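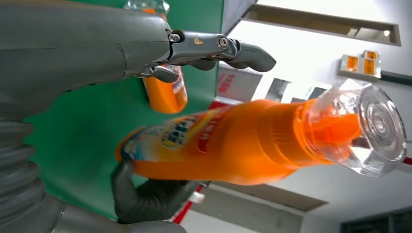
Spray bottle

A spray bottle is a hand-held container with a pump on top that sends out its liquid as a stream, as separate drops or as a fine mist. The pump is worked with the fingers and needs no gas under pressure, and this is the main difference between a spray bottle and an aerosol can. Spray bottles are used in the home for cleaning products, for water on plants and laundry, and for hair care.

Parts

The body is usually made of plastic. Polyethylene and PET are common; glass is also sold, but it is heavier and breaks when it falls. The body can be clear, colored but still a little see-through, or fully opaque. Opaque or dark bodies are chosen for liquids that lose strength in light, for example hydrogen peroxide. Below the thread many bottles become narrow to form a neck, where the hand can hold them.

The head is screwed onto the thread. Inside it there is a small piston with a spring, and two one-way valves. A thin tube, called the dip tube, goes from the head down to the bottom of the body. At the front is the nozzle, which on many models can be turned between "off", "stream" and "spray".

How it works

When the trigger is pulled, the piston pushes the liquid in the chamber out through the nozzle. When the trigger is released, the spring moves the piston back, and new liquid comes up the dip tube. A new or refilled bottle must be pumped several times before anything comes out, as the chamber is at first full of air. Air also has to enter the body to replace the used liquid. If the air hole is blocked, soft bottles slowly fold inward.

Refilling and labels

Many household bottles can be filled again, either from a larger pack or from a concentrate mixed with water. The bottle should be rinsed well before a different product goes in. Bleach must never be mixed with ammonia or with acid cleaners -- the gases are dangerous even in small amounts. A refilled bottle should carry the name of its new content, and the old label should be removed or covered.

Common problems

A weak spray often comes from dried product in the nozzle. Warm water normally opens it again. If the pump takes only air, the dip tube may be too short, loose or lying on the wrong side when the bottle is tilted. Heads wear out earlier than bodies, and spare heads are sold separately -- the thread size must match.

See also: Aerosol can; Perfume atomizer; Garden sprayer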